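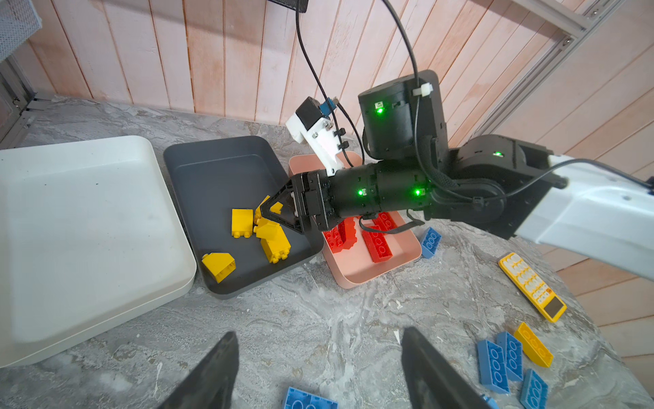

How a film is put together

A film looks continuous when you watch it. The people walk, talk and open doors, and the story moves along without stopping. In fact a film is made of hundreds of short pieces joined end to end. Each piece is called a shot. The work of choosing the pieces and joining them is called editing, and the person who does it is the editor.

What a shot is

A shot begins when the camera starts recording and ends when it stops, or at the point where the editor trims it. Some shots last less than a second. Others last several minutes. The place where one shot ends and the next begins is called a cut.

To see cuts for yourself, watch one minute of any film with the sound turned off and tap the table each time the picture changes. Most people tap more often than they expected. With the sound on, cuts are harder to notice, as the voices and music carry on across them.

Frames

A shot is itself made of still pictures, called frames. Most cinema films show 24 frames every second. Your eyes and brain blend them into movement. When an editor says "take four frames off the end", that is one sixth of a second.

Out of order

Films are rarely recorded in the order of the story. Suppose a story begins and ends in the same kitchen. It is cheaper to record both kitchen scenes while the lights are set up, then move on to the next place. The actors may say goodbye in the morning and meet for the first time after lunch.

To keep track, the crew use a clapperboard. It has the scene number, the shot number and the take number written on it. A take is one attempt at a shot. If an actor forgets a line, the crew record another take. The clap at the top of the board makes a sharp sound, and the editor uses it to line up the picture with the sound, which is usually recorded on a separate machine.

One film in numbers

The Lamp at Parnmont is a film about a girl who looks after a lighthouse. It was directed by Elínborg Brøndum and recorded in 22 days. The crew recorded 1,429 takes. The finished film has 925 shots. Some takes were used more than once, with other shots placed in between, so the number of takes thrown away is larger than a simple subtraction would give.

The longest shot in the film follows the girl up the lighthouse stairs. It took seven attempts. The sixth was used.

How an editor works

First the editor watches everything and makes notes. Next comes the assembly, in which all the scenes are put in story order. An assembly is nearly always too long. The editor then makes a rough cut, taking out anything slow or repeated. Whole scenes may be removed at this stage, including good ones. The last version is the fine cut, where joins are moved by a frame or two. When the director and the producers agree that no more changes will be made, the picture is said to be locked. Music and sound effects are then fitted to it.

Three common kinds of cut

Shot and reverse shot. Two people are talking. We see one, then the other, then the first again. Both actors normally look slightly to one side of the camera, one to the left and one to the right, so that they seem to face each other.

Match on action. A person begins to sit down in one shot and finishes sitting down in the next, seen from a different place. The movement hides the cut.

Cross-cutting. The film goes back and forth between two places. In The Lamp at Parnmont, the girl mends the lamp while a boat comes nearer the rocks. We understand that both things are happening at the same time.

Try it

You need a phone or tablet that can record video, and a helper.

Record your helper walking up to a door and reaching for the handle. Stop. Go to the other side of the door and record the handle turning and your helper coming through. Join the two pieces with a simple editing app. Trim the start of the second piece until the door seems to open in one movement.

Now leave two extra seconds at the join and watch it again. Then take away too much, so that the door is already wide open. Compare all three versions.

Words to know

Shot: one unbroken piece of film.
Cut: the join between two shots.
Take: one attempt at recording a shot.
Frame: a single still picture.
Assembly: all the scenes placed in story order for the first time.
Locked: finished, with no more changes to the picture.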